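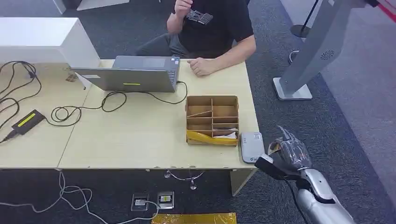 Kollamo 2.4 review: a grasp planner that has grown up, with one bad habit left

Software / Manipulation
11 December 2018

Kollamo is a grasp and motion planning package for arms with multi-fingered hands, sold by Mondby as a yearly licence per controller. We last looked at it in April, when version 2.2 had a capable planner behind an interface that made simple jobs slow. Version 2.4 has been on our bench long enough to form a view. We ran it on one arm and one hand, with the planner on a laptop beside the work area and the control loop on the arm's own computer.

Installation

The installer now checks the kernel, the graphics driver and the network settings before it copies anything. On our machine it stopped at the network settings and named the line that needed changing. Version 2.2 would have carried on and failed at first launch. The manual still assumes a fresh system, and anyone with an existing workspace should read the section on path order first, found for some reason in an appendix.

Describing the hand

The hand model is loaded from a single file holding joint limits, link shapes and contact patches. Kollamo ships with four ready-made hands. Ours was not among them, so we wrote the file ourselves. The new checker is good: it draws each contact patch on the model and flags any that sit inside the link surface.

Coverings on the fingers need separate treatment. A hand wrapped in plastic film does not have the friction in the maker's data, and a planner told otherwise will choose pinches that slip. Friction can now be set per patch, with a spread as well as a value, and the planner penalises grasps that only work at the top of the range. Setting a wide spread gave us duller grasps and fewer drops.

Perception

Kollamo does not detect objects itself. It takes a point cloud and, if supplied, labels from an outside detector. We used Bayram for the labels, and the bridge between the two needed no code.

Divided boxes are where most planners of this class struggle. The thin cardboard partitions of a compartment box return few points from above, and 2.2 often treated a whole grid as one open bin and sent fingers straight through the walls. The new partition mode fits upright planes to the edges it can find and fills in the rest from the spacing. It copes with a loose strip of card lying across a cell by marking that cell as blocked. This is the correct answer, if a cautious one.

Soft items remain weak. A yellow plastic bag stretched across several compartments is read as a solid lid, and everything under it is dropped from the task list. Crumpled paper fares better, as the planner closes until contact and ignores the estimated width. Shiny surfaces leave holes in the cloud, and the hole filling should be turned off near the fingers, where film or bare metal can produce obstacles that do not exist.

Cables are not modelled. A loose power lead on the table is either noise or a low ridge, depending on the filter height. We kept ours out of the arm's path by drawing a keep-out zone, quick to do in the new editor.

Planning and control

Plans for a single pick arrived in up to 5 seconds on the laptop, most of it spent on approach directions between partitions. Two settings matter: the number of candidate grasps and the clearance at the wrist. The default clearance ignores anything strapped or hung below the wrist. Add a collision shape for the cuff and cable before running near a table edge.

Trajectories are smoother than before, and the stop behaviour is predictable. On a lost connection the arm holds position and reports error 1931. Our remaining complaint is what follows: the session has to be restarted by hand and the object map is discarded, even when nothing has moved. Mondby had the same fault in 2.2.

Logging

Every plan is written with its inputs and can be replayed offline - the best feature of this release. Files are large, and there is no setting to keep failures only.

Compared with Zekusero

Zekusero is cheaper and plans faster on open tables with rigid objects. It has no partition mode and a single friction value for the whole hand. For parallel grippers picking boxed goods we would still choose it. For fingered hands working in divided containers, Kollamo is the stronger tool.

Good: partition mode, per-patch friction, replay logs, hand model checker.
Poor: soft items, no cable handling, map lost on reconnect.

Rating: 4 out of 5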